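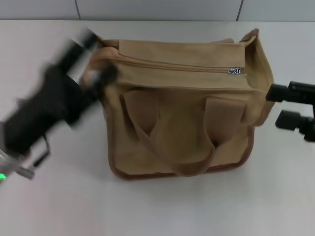

Repair or replace. Had this fight with myself all through May and I've landed on a side, so here it is, quick, before the kids get home.

We should be paying people to fix things. Properly paying them. Not the guilty tenner you slip across the counter.

The zip went on my old carry bag. Canvas, good thick stuff, years left in it. One zip. The shop at Keltier where I got it said they don't do repairs - never have - but there was a new one for $75 and would I like it in olive. No. I would not like it in olive.

So I took it to Dzintra Vanags, who works out of the back of the dry cleaner's on Ikholm Street. Six days, she said. Took four. New zip, restitched both ends, and she reinforced a handle I hadn't even noticed was going. I won't say what she charged becuase she asked me not to, but it wasn't enough. I told her so. She shrugged.

And that's my whole problem with how we talk about this stuff. Everyone's all for mending. Lovely idea, very green, put it on a poster. Then the quote comes in at half the price of a new one and suddenly it's daylight robbery. Half! For an hour of someone's skilled labour, plus parts, plus rent.
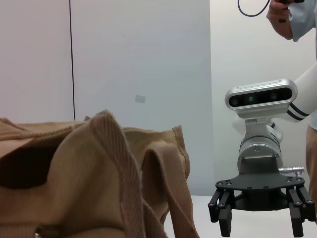
A new bag is cheap for reasons we'd rather not look at. The repair isn't dear. It's just the only honest price in the room.

Mum's generation knew this, or they were broke, same result. Shoes went to the bootmaker. Toaster went to the bloke with the toaster shed. My neighbour Tilahun still does it, resoled the same work boots so many times I doubt there's any original boot left.

What would help? A council voucher maybe, 500 of them a year to start, see who uses them. Sewing back in schools as a real subject. Shops made to stock the spare parts for what they sell, zips included. I'd vote for any of it.

Meantime check your cupboard. There's somthing in there with a busted zip. Take it in this week, and don't haggle.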